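I've been putting off writing about action chunking because most of what I'd say is rude. But Keabetswe Ngcobo asked me on Tuesday why I keep grumbling about it in reviews, and a code review comment is a bad place for a long answer. So, the long answer.

The setup, for anyone who hasn't met it. A policy looks at the camera images and the joint positions and predicts a run of future joint targets all at once. Ours predicts 100. You play some of them, look again, predict another batch, and carry on. The selling point is that the motion comes out smooth and the network doesn't have to be fast. Both are true. I have no complaint about either.

My complaint is what happens at the seams. Two predictions made from two slightly different views of the world don't agree about where the arm should be, and somebody has to settle it. In Drevon, the control stack we use, that somebody is a blending function with a weight you pick by hand. I went looking for where our value came from. It was copied from a config in an older repo, which copied it from a notebook, and the notebook has no comment on that line. We have been arguing over network sizes for months and the number that decides how the arms move between predictions was picked by a person who didn't write down why.

So I spent a weekend on it. I took 971 recorded episodes, replayed the observations through the policy offline, and logged the gap between the old chunk and the new one at every handover. Then I changed the replan interval and did it again. Some notes:

- Replanning every 10 steps gives small gaps and a lot of them. On the arms this looks like nervousness.
- Playing the whole chunk gives few gaps, and the bad ones are very bad.
- The blend weight hides both. It makes the joint traces prettier and adds lag, and the lag shows up at the gripper, where you least want it.
- The gaps are worse with two arms. Each arm's targets get blended per joint, and nothing in the code knows that the grippers are working near each other.

That last one bothers me most. We have a collision check in the planner (Collet, which I otherwise like), and it runs on the chunk as predicted. It does not run on the blended output. I read the code three times because I didn't believe it. The path we check and the path we send to the motors are two different paths. They are usually close. "Usually close" is doing a lot of work in that sentence.

The fix is boring: move the check after the blend, and accept that it now has to run every control tick. I did this on a branch. The first version was too slow, so I dropped the mesh geometry and used capsules, and now it fits in the budget. It rejects more motions than before. I have been told this is a regression. I'd call it finding out.

I also have doubts about how we score any of this. Stevcombe, our evaluation tool, reports success per episode and nothing else. An arm that hesitates, backs off, and gets there late scores the same as one that goes straight in. I've asked for a handover metric. I was told to open a ticket, and I opened a ticket. It's still there.

And please don't send me the Grurkovberg plots again. They compare smoothness on one arm in free space, with nothing on the table and nothing to touch. Of course the curve is smooth. I could get that curve with a spline and an afternoon.

Anyway, our cell, with both arms in close over the keyboards, where the per-joint blending gives me the most grief: 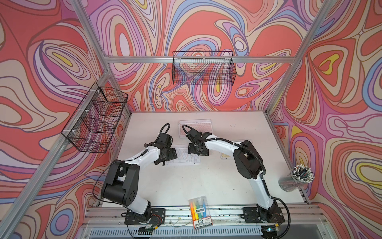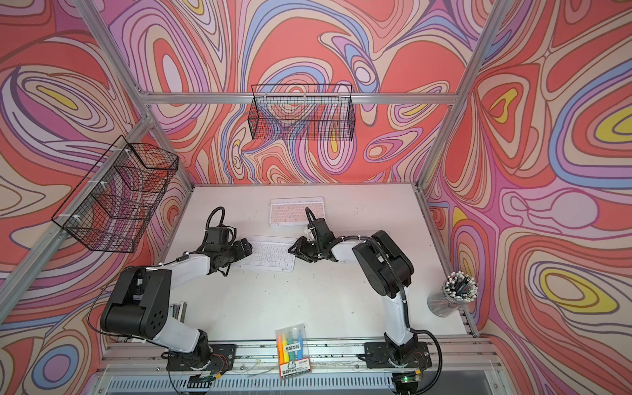

**Would a faster network make all of this go away?**

It would help with stale observations, and it would let you replan more often, but two predictions from two different views would still disagree and you'd still need a rule for joining them. I'd want that rule written down, tested, and checked for collisions before I spent anything on speed. My next run is 1000 handovers with the capsule check on and the blend weight at zero. The branch is up if you want to read it first.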